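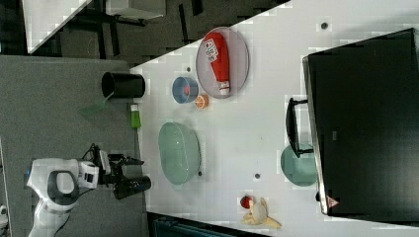
The purpose of this project was to decide how a shared table should be laid out when the same surface serves for eating and for desk work. Thomas Cirillo proposed the topic after the study room on the Barus corridor was opened for meals in 2021. The room has white tables and a gray carpet, and food and equipment compete for the same space. In the layout considered first, a large oval dish of pale-green glass takes the center of the table, and a smaller round plate of similar color is partly tucked under the edge of a monitor. The ketchup bottle lies on a clear oval plate instead of standing upright, and an orange slice touches the rim of that plate, next to a small blue bowl with a red interior. A black cup lies on its side near the table edge. The peeled banana and the apple have no dish under them.

Method

Each layout was judged on three points: clear space in front of the seat, distance between food and electrical equipment, and distance between items and the table edge. We drew a strip 300 mm deep along the front of the plan and called it the working zone. Nothing except the plate in use was allowed in it. The monitor was treated as fixed. Its cable length did not permit another position, and the Sumampouw bracket ordered in July had not been delivered when the work ended.

Layouts were first drawn on paper and then set out with real dishes. We used the Drallance scoring sheet from the course handout, which gives a maximum of 12 points per layout.

Results

The first layout scored low on the second and third points. A plate under a monitor is hard to reach, and lifting it out with food on it brings the food close to the screen. Cups near the edge were marked down whether they were upright or on their side.

The revised layout moves the small plate to the side opposite the monitor. Cups stand behind the large dish. Bottles stand upright in a Plurkton tray, and fruit goes into the large dish, which was otherwise the least used item on the table. The bowl stays where it was.

Limits

Only one table size was tested, with a depth of 600 mm. On a deeper table the working zone could be larger and the rule about cups could probably be relaxed. We did not test the layout with two people seated. The scoring sheet also gives no weight to the time needed to clear the table, and this should be added before the sheet is used again.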